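Probezeit

Eine Erzählung

Der Prüfstand stand im dritten Stock, hinter der Teeküche, und roch noch nach dem Karton, in dem er gekommen war. Ich hatte 30 Tage, um ihn zu beurteilen. Danach wollte Tuncer entweder Geld oder das Gerät zurück.

Tuncer war die Firma, die das Ding vermietete. Havon war die Firma, die es baute, und wir waren die Redaktion eines Einkaufsführers, den die meisten Leser über ihre Arbeitgeber bezogen und wahrscheinlich nie ganz lasen. Ich schrieb dort seit elf Jahren über Büroausstattung. Aktenvernichter, Stehpulte, einmal ein ganzes Heft über Türschließer. Im März bekam ich das Zweiarmpaket auf den Tisch, weil der Kollege für Technik gekündigt hatte.

Das Paket hieß Cluncombe. Es bestand aus zwei Armen auf einer Schiene, einer Kabine, die man aus Platten zusammensteckte, und einem Dienst, den man dazubuchen musste. Der Dienst kostete 350 Euro im Monat. Für 920 bekam man die Variante mit Rückruf innerhalb einer Stunde. Auf dem Lieferschein stand die Nummer 3082, und diese Nummer musste ich jedes Mal nennen, wenn ich anrief. Nach einer Woche nannte ich sie auch beim Bäcker, als man mich fragte, was ich möchte.

Ich ging vor, wie ich bei den Aktenvernichtern vorgegangen war. Ich machte eine Liste. Lautstärke, Standfestigkeit, Stromverbrauch, Anleitung. Die Anleitung war aus dem Englischen übersetzt und nannte die Arme abwechselnd Arme und Waffen. Ich zog dafür einen Punkt ab. Die Standfestigkeit war gut. Der Aufbau dauerte einen Vormittag, laut Prospekt sollte es eine Stunde sein.

Schwieriger war die Frage, was die Arme tun sollten. Bei einem Aktenvernichter weiß man das. Im Prospekt stand, das System lerne Tätigkeiten, die mit beiden Händen ausgeführt werden, und darunter war eine Frau abgebildet, die lächelte und nichts in den Händen hatte. Ich rief an und nannte die Nummer. Die Stimme bei Tuncer sagte, ich solle mit etwas anfangen, das ich selbst oft mache.

Ich überlegte, was ich oft mache. Ich schreibe, und ich räume weg. Zu Hause räumte ich seit dem Herbst vor allem die Sachen meines Vaters weg, die er herausholte und liegen ließ. Er war zu mir gezogen, als es allein nicht mehr ging. Über dem Küchentisch hing eine weiße Tafel, auf die ich morgens schrieb, was anstand. Abends wischte ich sie ab. Er hielt sie beim Wischen fest, mit der flachen Hand an der Ecke, obwohl sie an zwei Schrauben hing.

Also nahm ich eine Tafel. Im Materialschrank lag eine kleine, weiß mit schwarzem Rand. Ich legte sie zwischen die Arme und fing an.

Das Vormachen ging so, dass man die Arme führte und das System sich den Weg merkte. Für den Anfang empfahl die Anleitung 400 Durchgänge. Ich hielt das für einen Druckfehler und rief an. Es war kein Druckfehler. Ich fragte, wer so etwas 400 Mal mache, und die Stimme sagte, meistens der Kunde.

Ich machte es nachmittags, wenn die anderen in Besprechungen waren. Anfassen, kippen, halten, ablegen. Nach dem fünften Tag tat mir die Schulter weh. Nach dem achten dachte ich dabei an nichts mehr, und das war angenehm. Die Kollegin aus der Anzeigenabteilung brachte mir einmal Kaffee und schaute zu. Sie sagte, es sehe aus, als würde ich jemandem beim Anziehen helfen. Dann ging sie wieder, sie hatte einen Termin mit Plitasex. Das war ein Hersteller für Bodenbeläge, der seit Jahren die Rückseite buchte und sich über den Namen nicht sprechen ließ.

Am zwölften Tag schlug der linke Arm gegen die Wand der Kabine. Es gab einen dumpfen Ton und eine Schramme. Ich nannte meine Nummer. Weil wir nur die Variante für 350 hatten, kam der Rückruf am nächsten Morgen, um zehn vor sieben, und mein Vater ging ans Telefon. Er sprach eine Viertelstunde mit dem Kundendienst. Als ich aus dem Bad kam, hatte er sich auf der Rückseite einer Apothekenrechnung notiert, was ich falsch machte. Ich führte den linken Arm zu weit oben. Man müsse ihn am Handgelenk nehmen, stand da, nicht am Ellbogen, und dann: ruhig warten, bis der andere hat.

Ich nahm ihn von da an am Handgelenk. Es ging besser. In die Bewertung schrieb ich: Kundendienst kompetent, Erreichbarkeit in der kleinen Variante unzureichend.

In der letzten Woche ließ ich die Arme allein arbeiten. Ich saß auf einem Drehstuhl daneben, hatte die Liste auf den Knien und trug ein, was ich sah. Der linke kam über den Tisch und legte seinen Finger an die Ecke der Tafel. Der rechte stand über der anderen Hälfte. Ich schaute länger hin, als die Liste verlangte, und vergaß zweimal, die Zeit zu stoppen.

Für das Heft brauchte ich zwei Bilder, eines vom Ganzen und eines aus der Nähe.

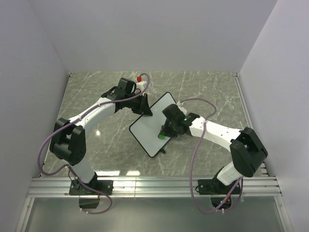
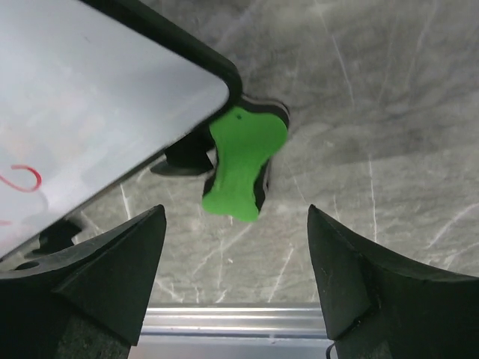 Cluncombe von Havon im Test: die weiße Tafel mit schwarzem Rand, oben mit beiden Armen, unten aus Sicht eines Greifers.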